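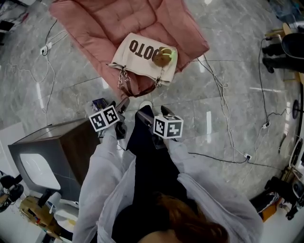

I went back and forth on the Castitz floor cushion for most of February before I finally bought one, so let me save you the dithering. I got the pink. My living room is gray marble-look tile from wall to wall, it is freezing underfoot until lunchtime, and everything else I own is brown or black, so pink it was!

First thing, it's a proper puffer. The top is quilted in a diamond stitch and it looks like somebody cut a panel out of a very nice winter jacket. I was worried the stitching would pop once I started dragging it around, and after 21 days of real use (sitting, kneeling, lying on it with my laptop, dumping my bag on it the second I get in the door) I've found one loose thread. I snipped it and nothing unraveled.

The bag thing deserves a word, as it has turned into the main job of this cushion. I have a cream canvas tote with OTOO across it in big brown letters, and it has a silver chain strap with a bit of brown leather on it. I love that bag but the chain on bare tile makes a noise like dropping a drawer of forks. On the cushion, no noise at all. The canvas hasn't picked up any pink either, which I did check, because my friend Mircea Costache had a red throw that bled onto everything he owned.

Comfort. For sitting cross-legged it's good for an hour, maybe a bit more, and then I start to feel the tile through it. I'm not a small person, so you might get longer. For kneeling it's great. I spent a whole evening down there sorting out a cardboard box of odds and ends and my knees were fine the next morning. As a back support against the wall it's pretty useless - it folds in the middle and slides out from under you.

And it does slide. This is my biggest gripe. The listing says non-slip base, and on the rug in the bedroom I guess it is, but on tile it scoots if you flop down on it. I ended up buying a sheet of Gretis grip liner and cutting it to size, and that fixed it. It shouldn't need fixing at this price though. I paid 231 lei, shipping included, and the plain Wibisono one I had before was a lot cheaper and never moved an inch (it was also ugly and flat as a pancake by Christmas, so swings and roundabouts).

Cleaning is easy enough. Dust wipes off with a damp cloth, crumbs collect in the stitching and you have to get in there with the small vacuum nozzle. The cover doesn't come off, so if you have a puppy or a toddler, think hard. I spilled tea on one corner and got it out with dish soap and a lot of dabbing.

One other small thing, the puffy fabric is a bit swishy. If you have white cables running all over your floor like I do, you'll catch them on the cushion when you shove it aside with your foot. I've yanked my phone charger out of the power strip that way more than once. Again, probably more my problem than the cushion's.

It came packed flat in a bag and looked very sad when I opened it. Give it a night. By morning it had filled out and the creases were mostly gone.

Would I buy it again? Yes, in the pink, and I'd order the grip liner at the same time. I got mine from Plerkness, delivery took a while but it arrived clean and well wrapped. They also do a long version that I'm eyeing for the hallway. If anybody has tried that one on tile, let me know if it slides too.

Four stars, would be five with a better base.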